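Course: Desktop Software and Open Standards
Unit 4: Browser profiles and how to move them
Instructor: Enda Sheehan
Version of these notes: 11 March 2019

4.1 What is a profile

When you start a web browser for the first time, it creates a folder on your disk and keeps all your personal things there. Bookmarks, history, saved passwords, cookies, installed add-ons and changed settings are in this folder. The program itself is in a different place. For this reason you can remove the browser, install it again, and find your bookmarks still present.

In Firefox the folder has a random name with a dot in the middle, for example k3x9v2ab.default. On Linux you find it under .mozilla/firefox in your home directory. The directory starts with a dot, so the file manager hides it. Press Ctrl+H in most file managers to show it. If you prefer not to search, type about:support in the address bar and look for the line "Profile Directory" (on Windows it is "Profile Folder").

4.2 Files you should know

places.sqlite: bookmarks and history together
logins.json and key4.db: saved passwords and the key which opens them
cookies.sqlite: cookies
prefs.js: all settings that are different from the default
extensions (folder): the add-ons

Please remember that logins.json is of no use without key4.db. Every year some students copy only the first one and then write to me that the passwords are gone.

4.3 Exercise in the lab

You will work with two accounts on the lab server Pitura. The first account has a profile with 56 bookmarks and 12 saved logins for the test site Adimis. The second account is empty. Your task is to move the profile by hand, without any sync service.

Step 1. Close the browser completely. Check with the command ps that no process is left. A profile copied from a running browser can have a damaged database.
Step 2. Copy the full folder to the second account. Do not choose single files yet, we do this in Step 5.
Step 3. Change the owner of the copied files with chown. Ask for the lab password if you do not have it.
Step 4. Start the browser with the option -P. The Profile Manager opens. Create a new profile and point it to the copied folder.
Step 5. Repeat everything with only places.sqlite and write down what is missing.

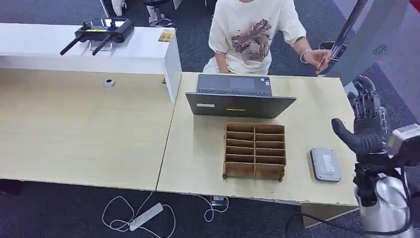 Fig. 4.1. Desk with a raised shelf; a handheld controller with two antennas on top.

4.4 Limits and typical problems

A profile from a newer version should not be opened in an older one. The database format may have changed, and there is no supported way back. Moving from old to new is normally fine, but make a copy before you try it.

Size is another point. The cache is kept outside of the profile on Linux, under .cache, and you do not need to move it. If your profile is larger than 100 MB, look first at the storage folder, where web sites keep their offline data.

If the browser says that it is already running, but you can not see any window, there is probably an old lock file. In the profile it is called lock or .parentlock. Delete it only after you are sure that the process is really stopped.

4.5 What to hand in

One page of text, in the Horgan upload folder, with your answer to Step 5 and the exact commands you used. Screenshots are not necessary. The unit gives 18 points. Students who did the Lanura project in December can skip Step 5, but must still hand in the commands.

Next unit: user styles and the file userChrome.css.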